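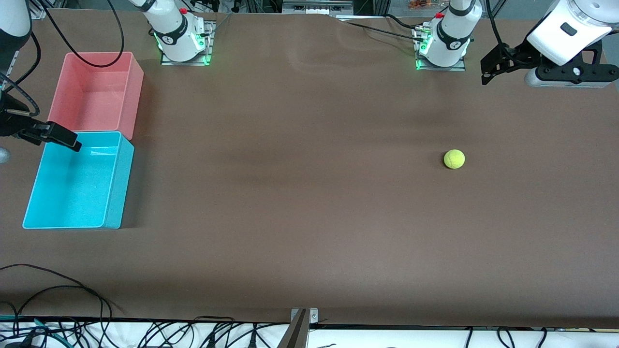

Toy Sort-Out, Altley Hall back room

Sunday, September 14, 2025

Quick page before I lose the whole evening. We sorted the game cupboard at last, list of what stays and what goes is underneath. More pictures when Lindiwe sends me hers.

Pink bin, blue bin, one tennis ball. Both bins empty in this one. Pink is for balls, blue is for beanbags and anything soft. Please dont mix them, it took us all of last April to undo that.

The tables

Brown top, wipes down fine. Damp cloth only, no spray. Fold the legs in before you lean it on the wall.

What's staying

Both bins. Tennis balls, 46 of them after the split ones went. Beanbags, 14, two need sewing (Lindiwe Dlamini has the thread). The Skutenlow ring toss, complete. Jump ropes, the long ones.

What's going

Deflated soccer balls. The Ollska puzzle with no box and no corners. Plastic skittles, cracked. If you want any of it, grab it by next weekend or it goes to the Modise Street thrift store with teh rest.

Still need

Lids for the bins if anybody has some that fit. A net bag for the overflow. Labels, big letters, the kids can't read my handwriting and neither can the grownups.

Cupboard key is back on its hook, number 29. Put it back there after. If you have pictures from the day send them over, small ones please, the page chokes on anything wider than 800.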